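Play Tea Sets & Small Parts - FAQ

Questions we get at the Erkik toy library desk, over and over. Updated in October, will add more when theres time.
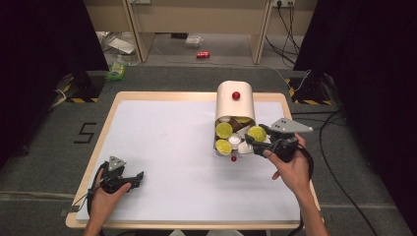 How should I pack a play tea set so it all fits back in the container?

Big pieces first, small ones last. Cups go in nested if they nest. Flat pieces (plates, pretend fruit slices, coasters) stand on edge along the wall of the container, then the little stuff fills the middle. Lay the container on its side if your kid is doing the packing - easier to see in.

Do all the pieces have to go back in the same order?

No. As long as the lid closes without pushing, we're happy. If you have to push, take out the last two or three things and try again.

How many pieces are in a set?

Depends on the set. Our biggest one, the Hestico Garden Party, has 36. The smallest has 10. The number is on the card in the bag. Count before you leave the house please, not at the desk.

I lost a piece. What now?

Tell us. One missing cup or slice is no charge. If it's the lid or the container itself we ask you to pay for a replacement, price is on the card. Found it later? Bring it in, any time, drop it in the basket by the door with the set number on a scrap of paper.

There's a piece in my bag that isn't on the card.

Happens all the time. Bring it back with the set and we'll work out where it belongs. We have 1,109 toys and puzzles on the shelves now, so it may take us a bit.

Can we wash them?

Yes, please do. Warm water, dish soap, soft cloth. Not the dishwasher - the Nirkel cups warp and then they won't stack. Felt food is wipe only. Dry everything before it goes in the container, overnight on a towel is best. Damp sets come back smelling and we have to pull them.

What age are they for?

Three and up for most. Anything with small balls, beads or loose knobs is older kids only, and keep it well away from babies. Check the sticker on the bag. Orange sticker = small parts.

Small pieces keep rolling off. Any tips?

Play on a tray or a board with a raised edge. No edge? Put paper or a dish towel down, it slows things a little. Light colored paper also makes it easier to spot whats left at cleanup time. Round things first into the container, before they get away.

My kid won't help clean up.

Make it part of the game. "Everybody back in the pot" works at our house. Or take turns, one piece each. Some kids like posting the flat slices through the gap better than the tea party itself. Fine by us.

How long can I keep a set?

Three weeks. You can renew once if no one is waiting. The Theodorakopoulos wooden sets are two weeks, no renewals, there's always a list.

Can I borrow more than one?

Up to four toys per family, only one of them a tea set.

Do you take donations?

Yes if complete and clean. Plastic or wood, no china. Missing a few cups is OK, we have a spares drawer and can usualy match something close. Bags at the desk, shelf 113 if nobody's there.

When can I return?

Open hours, 9 a.m. to 4 p.m. Please don't leave sets outside, bags get wet and pieces wander off.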